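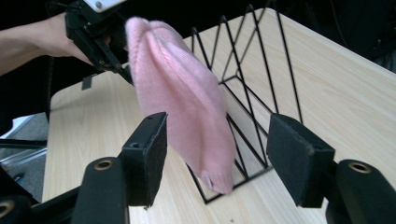
Clindham Community House is pleased to share the following guidance on the care and storage of knit hats. The posts in this thread set out how hats are received, sorted and stored before the winter lending shelves open.

1/ The Winter Lending Program holds 2,000 items of outerwear at the Howlader Street building. Knit hats are the items most often borrowed and the items most often returned out of shape. Staff and residents are asked to follow the same procedure at every table.

2/ Returned hats go first to the intake desk. Please check the inside band for a name label and remove any pins. Hats with loose stitching are placed in the repair bin. They should not be trimmed at the table - a cut thread on a ribbed knit can run several rows before it is noticed.

3/ Wash knit hats in cool water with a mild soap. Press the water out between two towels. Hats must not be wrung, and they must not be hung by the crown while wet, as the weight of the water pulls the top into a point that is difficult to block out later.

4/ Dry hats are stored upright in wire racks. The program has adopted open racks with a row of peaked dividers in place of the deep plastic tubs used in past years. Air moves through the rack, and a borrower can see the color and size of a hat without turning over the whole supply.

5/ To load a rack, set it on a flat table with the peaks facing up. Lift the hat by the top, lower it between the wires, and let the fabric settle. A soft knit will slump a little over the wire, and this does no harm. A pink beanie set in one of the black racks shows the general arrangement.

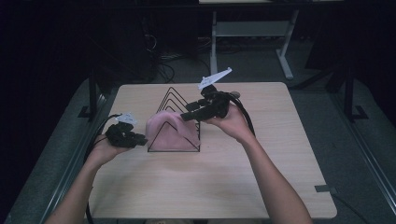
6/ Spacing. Heavier hats with a folded cuff need more room than thin ones. Leave an open space beside any hat that presses hard against the wire. A rack that has been overfilled will mark the knit, and the marks remain visible for some days.

7/ Hats with pompoms or ear flaps are kept on the flat shelves along the Zotano Room wall. Please do not place them in the racks.

8/ Labels. Each rack carries a paper tag on its base giving the size group: infant, child, youth or adult. If a hat could belong to either of two groups, it is placed with the larger.

9/ The building has 40 racks available. Partner sites wishing to borrow racks for their own collections may request up to 6 at a time through the front office. Racks are to be returned clean and with their tags attached.

10/ Donations of new or gently used knit hats are accepted through the end of May at the Zistasard branch and at Howlader Street. The present need is for child and youth sizes, and the program hopes to receive 100 of these before the summer closure.

11/ Questions about washing, repair or the loan of racks may be directed to Lucian Sârbu, Program Coordinator, at the front office between 9 a.m. and 4 p.m.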